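Tabletop Cleanup: Small Tricks for Crumbs, Craft Bits and Play Food

Mar 19, 2025

I love a cleared table. Give me ten minutes, a handheld dustpan and a decent sponge and I'm a happy person! Ours is the table that gets everything: breakfast, homework, seed packets, glitter, and (most afternoons) a toy grocery store that seems to restock itself while I'm looking the other way. After years of wiping that thing down I have opinions, so let's go.

Keep a dustpan just for the table

If you take one tip from this page, take this one. The floor dustpan stays with the floor broom, and the table gets its own. Pick a light color so you can see what you've swept up, and go for a wide, shallow tray with a straight front lip. Deep pans are great for leaves on the porch, but on a tabletop the lip rides up and the crumbs sneak underneath. I store mine on a hook inside the pantry door, handle up. A friend at the Fendbridge swap day talked me into a second one for the craft shelf and I've never regretted it.

Big stuff first, then the crumbs

It's so tempting to start wiping right away. Don't! Pick up anything larger than a walnut and park it in the dustpan. The pan makes a wonderful little tray for carrying, and one trip across the room beats five. Toy potatoes, crayons, bottle caps, the sponge you're about to need, in they go. Drop things off where they live, come back with the pan empty, and only then sweep.

If you have two people, work from opposite sides of the table. One holds the pan by its handle and the other does the loading. Kids adore being the loader.
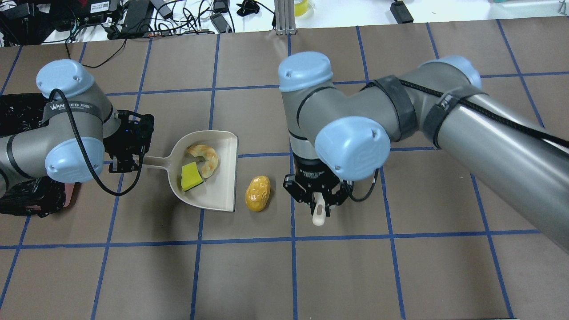
Do I need a separate sponge for toys and play food?
I'd keep one, and it doesn't have to be new. When a dish sponge is past its best but still in one piece, throw it out and don't demote it, since it has been near raw food. Start a fresh sponge for toys instead, snip one corner off so everybody can tell it apart, and replace it when the scrubby side goes flat.

Washing play food

Plastic fruit and bread get sticky, especially the lumpy ones with all those little dents. Fill a bowl with warm water and a squirt of dish soap, drop in the solid pieces, and walk away for 30 minutes. Use the soft side of the sponge on anything painted. The scrubbing side is fine on plain plastic, but it will take the shine off a glossy finish and you can't put it back (ask me about the toy eggplant). An old toothbrush gets into the creases.

Anything squishy or hollow should be wiped, not soaked. Water gets in through the tiniest hole and then you have a smelly toy. Dry everything on a towel overnight before it goes back in the bin.

Taping off zones

Painter's tape is the best cheap organizer there is! I started using it in July, when we had cousins staying and four projects on one table. Run strips straight across, then straight down, and each square becomes a parking spot. Scissors here, beads there, snacks way over there. It also makes wiping easier, as you do one square at a time and don't lose your place.

A few notes on the tape:

Press it down with the edge of an old gift card.
Test a short piece first on waxed or freshly oiled wood.
Peel it back low and slow, at a slant. If it leaves gum behind, a dab of cooking oil on a cloth lifts it, followed by soapy water.
Don't leave it in a sunny spot for weeks. Mine was down for 35 days by the window and it came off in confetti.

Sweeping without a brush

Lost the little brush? Mine lives under the couch, I think. A folded index card works nicely on dry crumbs, and a slightly damp sponge works on flour and glitter. Push toward the pan in short strokes, lift, tap, repeat. For a really floury table, a plastic bench scraper is even better.

Cleaning the dustpan itself

Oh, this one gets skipped! A grubby pan puts dirt right back on the table. Wash it with hot soapy water once a week, get into the groove behind the lip, and stand it on its side to dry. Cream and white pans pick up gray scuffs, and a baking soda paste takes most of them off. Rub gently and rinse well.

Next up on the Stemau Home Notes page: drawer dividers from cereal boxes, and what to do with 114 loose puzzle pieces.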